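16 August 2026, coin bench, second controller

Swapped the stock position controller for the Ukance force-limited one this morning. Su-chen did the install. I did the complaining. Same arm, same gripper, same tray of gold coins, same cardboard bank, so any difference ought to come from the controller. "Ought to" is carrying a lot there, see the part on finger pads further down.

The claim from Ukance is that the jaw can touch down on a hard surface, feel the contact and slide under a thin object. Fine on a block of foam. Coins on steel are another matter. The rim of the plate is raised, the coins overlap, and the ones worth going for first are tilted, which the planner still treats as flat.

Settings for the first batch: force limit 20 (their units, the manual doesn't say of what), approach speed as shipped, wrist camera off, overhead only.
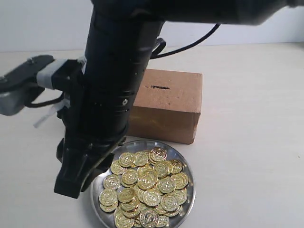

I also want it on record that the cable routing bugs me. Tudor says the loops don't load the wrist. Maybe. He said the same on the Gollodlow arm in April and we lost two days to an offset that went away when Arūnas re-clipped everything. Before anyone quotes numbers from this setup I'd like one batch with the cable tied differently and nothing else touched.

Batch 1, stock controller: 454 attempts logged over the past runs, pulled from Chih-ming's folder. He counts a pick as good if the coin leaves the tray. I count it as good if it goes in the slot. We have been comparing these two numbers in meetings as if they were one number. Need to relabel before doing anything else.

Batch 2, Ukance: stopped early. The contact trigger fires on the plate rim as happily as on a coin, then the jaw closes on nothing and the log says "grasp stable". I don't believe a word of that flag now. Turned the limit down and it got timid. Turned it up and it shoved coins across the pile. Didn't find a middle.
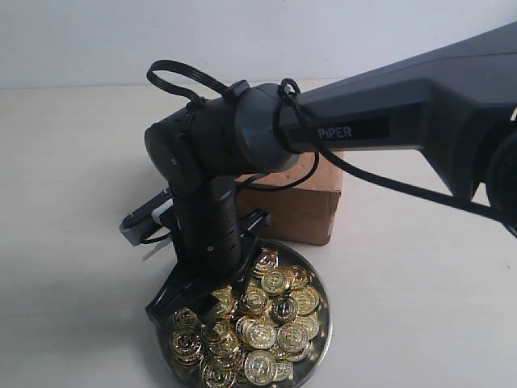 *PiPER arm over the coin tray, lower jaw above the left side of the pile, bank behind.*

Finger pads: Chiu pads went on the same week the Ukance trial was planned, so some of the "better grip" people were excited about could just be the pads. Put the old ones back for at least one batch. Su-chen disagrees and thinks it wastes an afternoon. Noted.

Slot drop: separate problem. Even with a clean grasp the coin has to end up in line with the slot, and a coin held off-center rotates when it touches cardboard. Neither controller knows anything about that. The Gralgate people would sell us a suction tip for it. Embossed faces and a small cup, I'm not optimistic, but Arūnas has asked for a loaner.

To do
- Redo labels: "lifted" and "banked" as two columns, all old runs too (Chih-ming)
- One batch, cable re-tied, stock controller
- One batch, old pads, Ukance
- Ask Ukance what unit the limit is in. Ticket 1038 is still open, no reply
- Do not put the Ukance success rate in the slides until the above is done, Tudor

Left the stock config saved as default.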